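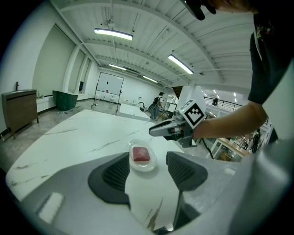

Vichien Noiphan thinks we're all fooling ourselves about chores. Give a machine a week of practice on one sink, he told us after reading our first draft, and it'll do a lovely job on that sink, and then you move it to his mother's bathroom and it's a very expensive doorstop. I've been chewing on that ever since, and this section is more or less my answer to him (he gets to be partly right, I'm sorry to say).

4.2 Bathroom chores: soap, dish, faucet

Figure 3. Hand-held collection for the soap task at the Lunover site. The clear oval dish holds a red bar of soap; the second gripper has a cube-shaped marker on top.

I'll start with the soap, because I love the soap task and I'll talk about it to anyone. It sounds like nothing! Pick up the bar, move it, put it back in its dish. A four-year-old can do it. But the dish in Figure 3 is clear plastic, and clear plastic is miserable for vision. Our policy would often find the bar just fine and then misjudge where the rim was, so it came down a bit early and pushed the whole dish along the marble. You'd see it chase the thing a few inches and give up.

We recorded 112 demonstrations of the soap task with the hand-held grippers and kept 103 of them. The others were dropped for tracking loss, mostly when a wrist turned far enough to hide the marker. Julián Echevarría did the sorting, and he was a lot stricter than I would've been. I argued for keeping two or three of the borderline ones and lost.

Training followed the recipe in Section 3, with no changes for this task. For testing we put the learned policy on the Siriwan arm and ran it 10 times in each of three conditions: the same table and dish as in training, the same table with a dish we hadn't used before, and a different counter altogether. Dry soap only, and I want to be upfront about that. We tried wet soap on our own time one evening in July and I'm not reporting it here, partly since we didn't control how wet it was and partly to spare everyone's feelings.

On the familiar table things went well, and I got pretty excited. With the new dish it was still usable, though slower, with a lot of little hesitations above the rim. Then came the different counter, which was darker and shinier, and we managed 5 successes out of 10. That's Vichien's doorstop, or half of one anyway.

So can it do the chore? My feeling is that the grasp is in decent shape and everything around the grasp isn't. When I tidy a sink I'm also steadying the dish with my other hand, nudging the faucet out of the way, wiping up whatever I dripped, and I don't plan any of it. The two-handed demonstrations are our attempt to get at some of that. They take around twice as long to record, and the left and right hands have to be lined up in time afterward, which Julián will tell you is no fun at all.

The failures on the dark counter had a pattern to them, too. Four of the five were height errors, with the fingers closing above the bar or landing on the rim. The fifth was a proper grasp that slipped on the way up. We had guessed that slipping would be the main trouble and spent a good while picking pad material for it, so that was a bit humbling. If I were doing it over I'd spend that time on collecting in more rooms, even ugly ones with bad light.

One caution about comparing these numbers with the Flimia kitchen results in Section 4.1. Those used heavier objects that mostly stay put when bumped, and a soap dish doesn't. We also let the kitchen policy retry after a miss, and here a miss counted as a failure. A version of the soap test with retries allowed is in the appendix, along with the settings for the Cokby controller.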